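Hanging Space and Drying in Small Student Rooms
Nam-gil Sun
1/21/24

Introduction

My project looked at how students in shared housing deal with clean clothes between the washing machine and the wardrobe. I chose it after my first term in Menusby, a hall where the rooms are small and the only drying room is on the ground floor. Most people on my corridor dry at least part of their washing in their rooms, and most of them complain about it. I wanted to find out which parts of the job cause trouble and whether a small table-top rail is any use.

The report covers the set-up, the way I sorted the clothes, what I noticed while hanging them, and some suggestions. It doesn't deal with tumble dryers or with the cost of the machines, which another group in our year is covering under the title Pavex.

Background

Students have three usual places to put damp clothes: the radiator, the back of a chair and a folding airer. The radiator is quick but leaves a hard crease across the middle of the garment, and the hall rules ask us not to cover it. The chair holds one or two things before they start to overlap. The folding airer holds the most, but once it is open in a Menusby room the wardrobe door can't be used.

A short rail on a table takes up less floor. The drawback is height. Anything long hangs close to the table, and if the hem touches the surface it gathers up and creases, so the rail suits some clothes much better than others.

Materials

I kept to things a student would have or could buy cheaply: a short metal rail with feet, plastic hangers, a plastic laundry basket and ordinary clothes. I had a budget of 500 crowns from the department and did not spend all of it. The clothes came from my own cupboard and from friends. I asked for a mixture of plain and patterned items, and I turned down anything with a care label that said to dry flat.

Method

Each session started with the clothes in the basket, unfolded, in the state they would be in after being carried upstairs. I did this on purpose, as people in the corridor rarely fold anything at the machine. Clothes were taken out one at a time, put on a hanger and hooked on the rail. There were 4 sessions, and I made notes after each one under the headings basket, hanger, rail and fall of the cloth.

I did not time anyone. In an early trial I tried to, and people rushed and left sleeves inside out, so the times told me nothing useful about normal behaviour.

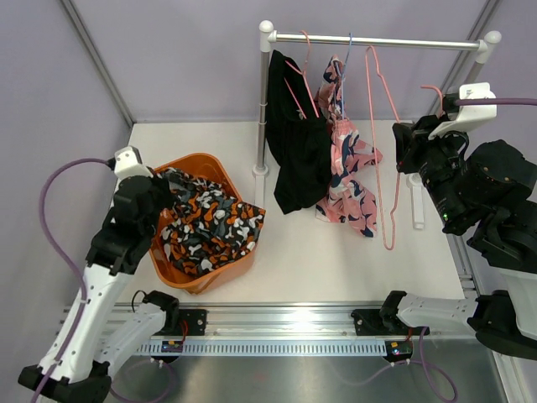 The basket turned out to matter more than I had planned for. When clothes are pushed in loose they wind round each other, and pulling on one brings up part of the next. Larger pieces of fabric are the worst for this. They sit on top in a heap, hang over the rim and hide whatever is underneath. Two people in the trial took the big piece out first and laid it on the table, then had nowhere to put the second one.

Observations

Hangers. Plastic hangers are light, and a light hanger with nothing on it doesn't always stay level. If it is knocked while the next garment goes up, it tips and one end drops. It is then harder to get a neckline over it, and people tended to take it off the rail and start again. Putting the garment on the hanger first, flat on the table, and hooking it up afterwards gave a straighter result every time I tried it.

Twisting. Soft, thin garments often went up with a turn in them. If the shoulders are not pulled out to both ends of the hanger, the cloth falls in a narrow column and the middle gets very little air. A shake before hanging removed most of this. So did holding the garment by the shoulder seams instead of by the neck.

Spacing. People hung the next thing beside the last one even when there was plenty of rail left over. I did the same myself in the first session without noticing. Overlapping clothes are slow to dry on the inner side and they pick up each other's folds. Dark clothes next to pale ones also worried some people because of dye, though I had no case of this.

Height. Loose folds near the hem were common with the longer items. Folding the bottom up over a second hanger helped, but it used up a hanger.

Limits of the work

The group was small and all from one building. I used only one size of rail. I also had no proper way to measure how damp the clothes were, so my remarks on drying are by touch and should be read that way. The moisture meter listed in my proposal was on loan to the Tsegaye project for all of January.

Suggestions

For someone in a room like mine I would suggest putting large items somewhere else, over a door for example, and keeping the short rail for tops. The basket should go beside the rail at the same level, on whichever side the person reaches from most easily. Shake each item, set the shoulders on the hanger, then hook it up with a hand's width between it and the next.

If the hall wanted to help, a fixed rail above each desk would do more than a second airer in the drying room. I sent this to the Grotent housing office with a sketch and have had a reply saying it will be looked at with the other requests for the spring.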